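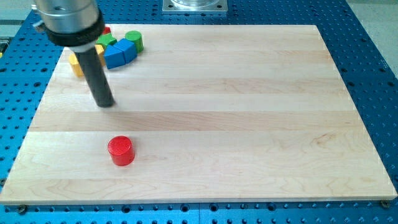
Maple board with colored wooden blocks, blue perforated table.

**Toy block inspection, Stotari playroom**
Inspector: Irfan Malik
Date: 30/12/2022

- [x] Board lies flat on table. *Rock test at all four corners, no movement.*
- [x] Board edges free of splinters. *Checked with a cotton cloth.*
- [x] Cylinder stands upright without wobble.
- [ ] Corners of triangular prisms rounded. *One blue prism sharp to the touch — sand before next use.*
- [x] Paint adhesion. *Tape test on red, yellow, green and blue. No transfer.*
- [x] Small parts gauge. *No block fits inside.*
- [ ] Cleaning log current. *Last entry is from November.*
- [x] Storage shelf height, max. 70 cm. *Measured 60 cm.*

Recheck prism after sanding. Replacements, if needed, from Devetti, set no. 145.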